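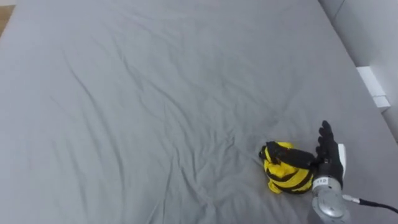 Schwarze Finger am gelb-schwarz gestreiften Plüschtier: Übungsstunde auf grauem Stoff in der Offenen Werkstatt Wuretholm. Foto: Werkstatt

Eine Hand, die das Aufräumen lernen soll

Wuretholm, 31. Oktober 2019. Wer in diesen Wochen abends an der alten Druckerei in der Bremcombe-Passage vorbeikommt, sieht im Obergeschoss meistens noch Licht, und wer dann die Treppe hinaufsteigt (die Tür klemmt ein bisschen, bitte kräftig drücken!), der landet mitten in einem Vorhaben, das inzwischen den halben Gemeinschaftsraum in Beschlag genommen hat. Gebaut wird dort ein Roboter, der weiche Dinge vom Bett oder vom Sofa nehmen und in eine Kiste legen soll: Stofftiere, Socken, später vielleicht auch einmal ein Kopfkissen, aber davon will im Moment noch keiner so recht sprechen.

Angefangen hat alles im vergangenen Dezember am Küchentisch von Imani Boateng, die tagsüber in einer Zahnarztpraxis arbeitet und zwei Kinder hat, deren Kuscheltiere sich, wie sie erzählt, über Nacht zu vermehren scheinen. „Ich wollte eigentlich nur wissen, ob man so einen Arm selbst zusammenbekommt“, sagt sie. „Mit der Frage bin ich dann in die Werkstatt gegangen, und am nächsten Abend saßen wir schon zu fünft da und haben Kabel sortiert.“ Der Küchentisch ist seither wieder frei, was man daheim durchaus zu schätzen weiß.

Das Gerät hört auf den Namen Binstead, nach der Straße, in der Boateng aufgewachsen ist. Die schwarze Hand mit ihren fünf Fingern und die metallenen Gelenke stammen aus dem Restbestand der Firma Gumede, die ihren Versuchsraum am Ort aufgegeben und die Teile für 500 Euro abgegeben hat. Gestell, Stromversorgung und die gesamte Steuerung sind dagegen in der Werkstatt entstanden, zum Teil mehrfach, denn das erste Gestell war so wacklig, dass schon beim Anheben des Arms die Teetassen nebenan zu klirren begannen. Das zweite steht nun auf einer Grundplatte, die aus einem ausgemusterten Ladentresen gesägt wurde, und steht gut.

Geübt wird zurzeit vor allem mit Plüsch. Der gelb-schwarze Geselle, der in der Gruppe schlicht „die Biene“ heißt, ist dabei das Lieblingsstück, was nicht heißt, dass er leicht zu greifen wäre. Ein Holzklotz bleibt ein Holzklotz, erklärt Boateng, aber ein Stofftier gibt nach, sobald ein Finger dagegendrückt, und wenn dann auch noch der Untergrund weich ist und Falten wirft, sinkt alles ein Stück ein und liegt plötzlich anders da als eben noch berechnet. Die Gruppe führt über jeden Versuch Buch, in einem richtigen Heft mit Bleistift. Mehr als 200 Greifversuche stehen inzwischen darin, bei 137 davon ist das Tier in der Kiste angekommen. Die übrigen sind mit knappen Bemerkungen versehen, von „weggerollt“ über „nur am Ohr“ bis zu einem einzelnen, dick unterstrichenen „warum?“.

Am meisten Zeit hat bisher der Daumen gekostet. Er schloss zunächst früher als die anderen Finger und schob die Sachen vor sich her, statt sie zu halten, und es brauchte etliche Abende, bis die Reihenfolge stimmte. Jetzt fährt die Hand seitlich heran, legt die Handfläche an und schließt erst danach, langsam und mit einem leisen Surren, bei dem es im Raum jedes Mal ganz still wird. Auch die Kabelführung am Handgelenk soll noch einmal neu gemacht werden, am liebsten mit einer Schlaufe, die sich beim Drehen nicht verheddert. Wer Erfahrung mit so etwas hat, vielleicht vom Modellbau oder aus der Veranstaltungstechnik, ist ausdrücklich eingeladen, sich dazuzusetzen und mitzureden.

Überhaupt freut man sich in der Passage über Besuch. Vorkenntnisse werden nicht verlangt, und es gibt genügend Arbeiten, für die man keine Zeile programmieren muss: Halterungen feilen, Stecker beschriften, Versuche eintragen oder einfach die Biene wieder an ihren Platz legen, und das bitte jedes Mal ein bisschen anders, damit Binstead etwas zu tun bekommt. Für Kinder ab neun Jahren ist das Zuschauen in Begleitung möglich, an den laufenden Arm dürfen sie allerdings nicht heran. Ein roter Ausschalter hängt gut erreichbar am Tisch, und eine Person aus der Gruppe behält ihn während der Versuche stets im Auge.

Für den Winter fehlen noch zwei kräftigere Netzteile und ein gebrauchter Rechner mit ordentlicher Grafikkarte. 358 Euro sind dafür schon zusammengekommen, überwiegend beim Waffelverkauf auf dem Herbstmarkt. Im Dezember will die Gruppe ihren Roboter dann zum ersten Mal öffentlich vorführen, im Erdgeschoss, mit Punsch und mit einer Kiste, in die hoffentlich auch etwas hineinfällt. Stofftiere zum Ausprobieren dürfen gerne mitgebracht werden, sie sollten nur nicht größer sein als ein Laib Brot und keine Glöckchen haben. Anmelden muss man sich nicht. Der genaue Termin wird am Aushang neben der Eingangstür bekannt gegeben.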